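Forums > Hardware > Arms and End Effectors > Simulation
Tags: gripper comparison, two-arm, wrist camera, controllers

Parallel gripper, two arms, sim only – worth the trouble?

bistthorpe_ed
I've been putting a two-arm cell through its paces in sim before we spend anything at Grostport. Same parallel gripper on both arms, 20 tries per finger setting. The vendor deck from Saltemel says the stock fingers handle "small controls and tabletop items" with no changes. I have doubts. Knobs are my main worry, so I started with the dial panel and the tight view. 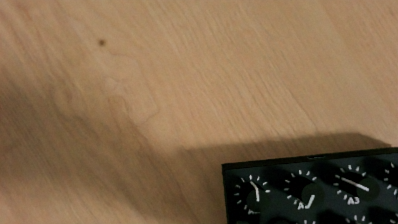 My numbers so far are 12 clean grabs out of 20 with the stock fingers, and I don't trust the 12. Contact friction in sim is whatever you type into the box. I bumped it up one notch and suddenly everything was a success. So what am I measuring, the gripper or my config file?

yejinam
You're measuring your config file. Next question.

More seriously, the close camera is no use for comparing grippers if you can't see the fingers touch. I'd score from the wide view only.

bistthorpe_ed
Disagree. From the wide view I can't read where a pointer ends up, and that's half the job. I'll give you that the wide view is better for the arms themselves. I went back to it for the block with the pegs, where the fingers have to get down between the posts.
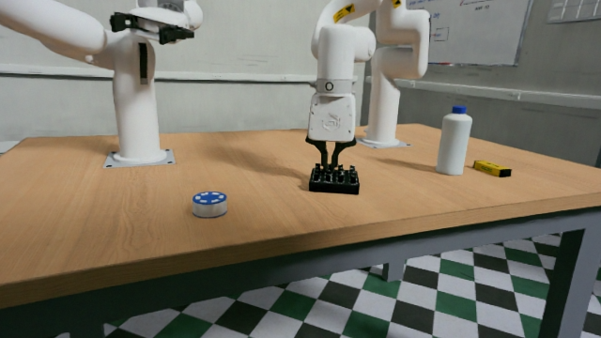
The stock fingers are thin enough for that job, which surprised me. What I don't buy is the claim that the second arm cuts the cycle time. All my waiting is in the controller. I set a limit of 400 steps per try and the Eze controller still spends a good part of it settling above the target.

ugwu_a
Have you tuned it? The defaults on Eze are slow on purpose. We had the same complaint in July, changed two gains and it went away. I wouldn't blame the arm or the second arm.

yejinam
It went away in sim, Adebayo. Did you ever run those gains on a real arm?

ugwu_a
No. Fair enough.

bistthorpe_ed
Tried faster gains tonight. It settles quicker and overshoots more, so call it a draw. I also moved the camera up for an overhead angle, and I like it best of the three.
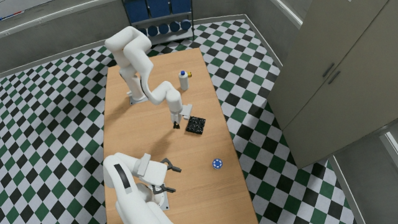
Overhead view, both arms, gripper pointing down by the black tray.

I still wouldn't sign off on a purchase from any of this. If somebody has real grab counts with the stock fingers on a round knob, post them, even if it's only 5 tries.

Comments (3)

jsison: The overhead angle hides finger depth. Pretty picture, but I'd keep the side camera for anything with pegs.

uchenna_c: Every gripper comparison I've read was done on bottles and blocks. Good to see a dial panel for once, even if I don't believe the 12 either.

yejinam: Send the friction value with the results or leave the results out.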